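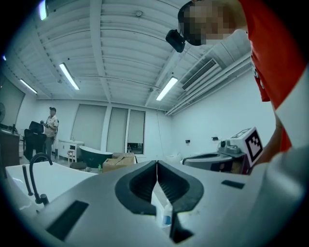
# Give Me the Appendix

Books > Science Fiction > Opinion

Home Reviews Opinion Lists Archive Contact

March | By Ylva Magnusson

I read the back of the book first. I don't mean the last chapter (I'm not a monster), I mean the stuff after the last chapter: the glossary, the timeline, the list of ships, the note on how people on the third moon tell time. If a science fiction novel has 48 pages of appendix, I'll happily sit down on a Thursday night and read all 48 before I've met a single character. And I think more novels should have them!

I know how this sounds. For as long as I've been reading the genre, the appendix has been treated as a kind of confession. The writer couldn't get the world into the story, so the world got shoveled in behind it. Every writing class I ever took had a version of this rule. Put it on the page or cut it. A reader shouldn't need a glossary. If you have to explain your calendar, your calendar is too complicated.

Well, my calendar is too complicated. I have months of different lengths and one of them changes every four years, and I've never once had it explained to me in dialogue by two people who both already knew it.

What set me off this time was Njål Amundsen's *Ukberg*, which I finished last week and have been pressing on everyone I know. It's a colony novel, a long one, about a town built on the inside of a drilled-out asteroid, and the main story is a quarrel between two families over who gets to open a valve. That's pretty much the plot. It's wonderful. At the back there is an appendix made of the town's water rules, 52 of them, written over a couple of centuries by people who plainly didn't like each other.

You can read the novel without the rules. I tested this by lending my copy to my brother, who skips that kind of thing on principle, and he loved it and cried at the right place. But he missed rule 19. Rule 19 says that any household with a newborn may draw double for a season, and somebody has added underneath, in a later spelling, "and need not ask." Four words! There's a whole fight behind those four words, some ugly night in a meeting hall, and Amundsen never dramatizes it anywhere in the main text. I put the book down and walked around the kitchen.

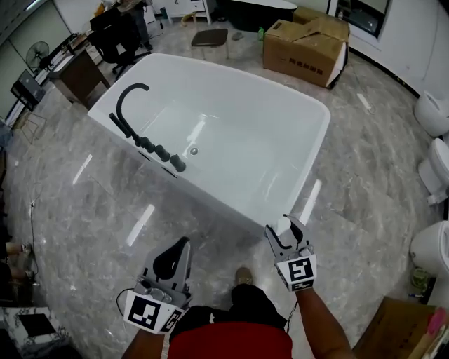

I don't believe a chapter could have done that to me. A chapter would have given me a mother and a clerk and a speech. The rule gives me the hole where the speech was, and I get to fill it in with people I made up myself, and I'm still attached to them days later. This is the thing science fiction can do that I almost never get elsewhere — it can hand you a document from a place that doesn't exist and trust you to be its historian for a while.

The usual complaint is that this is homework. I have some sympathy. I've read bad appendices, plenty of them, and I can tell you exactly what makes them bad: they're written by the author. I mean in the author's own voice, from above, explaining. "The Clesska are a proud people of the northern rim." No, thank you. Proud according to whom? The minute I find out who is speaking, and what they want me to think, I perk right up. Give me the entry on the Clesska written by the tax office that's been trying to collect from them. Give me one by a Clesska teenager who has moved away and is embarrassed by her uncles.

There's a lovely small case of this in *The Karunaratne Passage*, a paperback original from Brendinix that I found in a box of used books and that seems to have sunk without a ripple. The novel itself is fine. Ship leaves, ship has trouble, ship arrives with fewer people on it. But the glossary is written by the ship's cook, and he's got opinions. Under "airlock" he complains about the noise. Under "captain" there's a cross-reference to "soup." He dies in chapter 3 of the story proper, and if you've read the glossary first, as I had, it's a terrible shock, and for the rest of the voyage you keep wishing you could hear what he'd have to say about things. A reader who goes front to back gets a different book. Probably a good one too! I'd love to be able to read it both ways for the first time.

I should be fair to e-books here, though I don't want to be. They've been rough on back matter. You tap a word, a little box pops up with the definition, you close it, and you've technically used the glossary without ever having wandered through it. Wandering is most of the fun. I want to go looking for the name of a cargo port and end up reading about funeral shoes. And when the reading app decides you've finished at the last line of the last chapter and jumps in to ask for a star rating, there goes the whole appendix, hidden behind a row of stars.

Audiobooks have it worse, and yet I'm hopeful about them. The recording of *Ukberg* leaves out the water rules, and I was ready to be mad about it, except that the more I think about how they might sound, the more I want them. Several voices, old and young, reading the rules one after another, and a new voice for each amendment. I'd listen to that while doing the dishes. I'd listen to it twice.
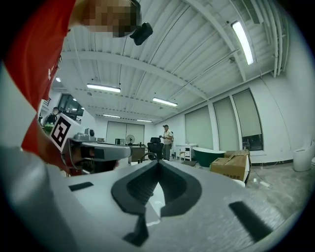 *Two hand-held grippers, one with a marker cube on top.*

So here is my plea to writers who have a folder of notes they're shy about. Don't tidy them up for me. Pick somebody in your world who'd have a reason to write things down, a clerk or a cook or a bored cousin, and let that person do it badly. Let them leave out the important parts. Let them get a date wrong and let somebody else correct it in the margin. I'll read every line, and I'll read it before I read your first chapter, so put something in there for me to find.

And if your editor says it has to go, ask whether there's room for just the calendar. I really do want to know what they call the short month.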